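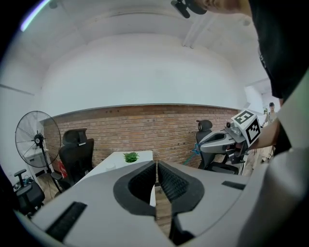 The pair in the back room, fingers nearly closed, marker cube on the second one.

Questions about the gripper fault

I've been answering the same emails over and over this month, so I've put the lot on one page. It covers what went wrong with our hand-held grippers in January, what we changed, and what to do if yours starts playing up. If your question isn't covered, write to me or to Miroslava Kovalchuk and I'll add it.

What went wrong?

The short version is that the fingers stopped closing all the way, and the recordings said they had. You'd squeeze, the log would read fully shut, and there'd still be a gap wide enough to drop a pencil through. We lost most of a Wednesday's recordings before Matěj Jurčo noticed that the thing he'd been "holding" in the data was on the floor in real life.

How many recordings were affected?

We checked 200 and threw out 100. I know, ouch! The rest were either made before the fault started or used big objects where a small gap makes no odds. If you downloaded the January set from the Jenmont share before the notice went up, please fetch it again.

So what was the cause?

A little clamp screw inside the finger linkage. It worked loose over a few hundred squeezes, the linkage slipped on its shaft, and the zero point wandered off with it. The sensor sits on the shaft side, so it carried on reporting a perfect close. I spent two evenings blaming the software (sorry, Inna) before I opened the housing and the screw rolled out onto my desk.

Does it affect both grippers in a pair?

It can. Ours went on the left-hand one first and the other followed a week later. If you find one loose, do both while the screwdriver's out.

How do I check mine?

Close the fingers fully on nothing and look at the line where they meet. It should be the same width from top to bottom. Then close them on a strip of ordinary paper and tug. If it slides out easily, you've got slip. Do this at the start of a session and again after lunch, and write the result on the sheet even if it's fine.

What if it fails the check?

Stop recording. Don't just re-zero it in the menu – I did that, it held for ten minutes, and then I had ten minutes of good data and an hour of rubbish. Take the battery out, open the housing, put a drop of medium threadlock on the screw and tighten it with the small hex key from the kit. Leave it overnight, then re-zero. The whole job takes me 6 minutes now, not counting the waiting.

Could it have hurt anyone?

Not the slip itself, no. But Hnat Palamarchuk did get a nasty pinch when he poked a finger in to feel the gap while Kelly Barbosa was still holding the trigger. There's a proper spring behind those fingers and the foam only softens it a bit. So now it's a rule: battery out and the trigger hand off before anyone's fingers go near the gap. He was fine after a cold tap and a biscuit.

Is the foam part of the problem?

I thought so for a while, as it looked tired on ours. We swapped the pads on one side and the gap didn't change at all. Worn foam makes things slippery, which is a different headache, and Skovau sell the replacement pads in packs of 10.

My tracking jumps as well. Same fault?

No, that'll be something else. Ours jumped when a hand or sleeve got across the marker cube, or when the two grippers came too close and one hid the other. Try keeping your arm lower. If it still jumps, check the cube hasn't worked loose on its mount and send me a clip.

Will there be a new version of the linkage?

Yes, Inna Lytvynenko is drawing one with a flat on the shaft so it can't turn even if the screw gives up. Vasylenko are cutting the first batch. I don't have a date yet, and I'd sooner not guess after last time.

Can I send mine in instead of opening it?

Of course! Post it to the Mornitz workshop with your name and "linkage" on the box. Take the battery out first and send it without.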